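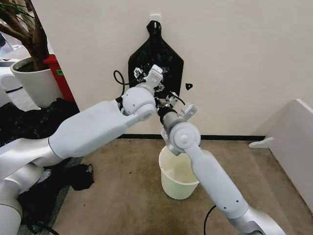
3.2 Workspace in the shared workshop

The second build of the Vokeo platform was assembled in a shared workshop, where the space must be cleared for other members each evening. For this reason we avoided heavy fixtures and used what a home builder can also find. In Figure 3 the black bag hangs from a small hook on the wall, and both grippers meet at its opening – a small bucket stands on the carpet under the arms. We recorded 169 trials in this corner. A trial was stopped after 60 seconds if the task was not complete. The soft plastic gave us more difficulty than any rigid object, as its shape changes with each touch.

Figure 3. Both arms at the hanging bag.

Comments

pundov: Did you try a thicker bag?

Solent reader: Section 3.2 is useful for me, I have the same problem with cables near the floor.

Related items
Zerouali gripper: notes on finger wear
Vokeo build log, April
Low-cost arms for small rooms

Contact | Copyright Solent Workshop | Back to top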